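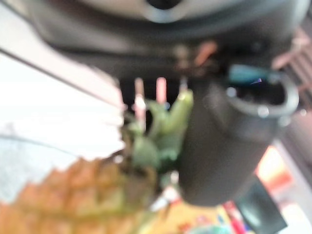
Pineapple, 5 May 2019

Got the pineapple out again for the ripening notes, and I have to say I've grown rather fond of it. The rind has gone a lovely golden orange-brown, while the leaves of the crown are still a pale green, which pleases me more than it probably should!

It came from the Avgate market with one other, so 2 in all, and the Punar bench has smelled wonderful ever since (come by and have a sniff if you're passing). Weighed this one before lunch: 2,725 grams, crown and all.

Plan is to leave it whole for 5 more days, then cut it and compare with the Thepsuriya fruit we wrote up earlier. Please don't twist the crown off before then, I'd like to weigh it separately. Still need to find the long knife.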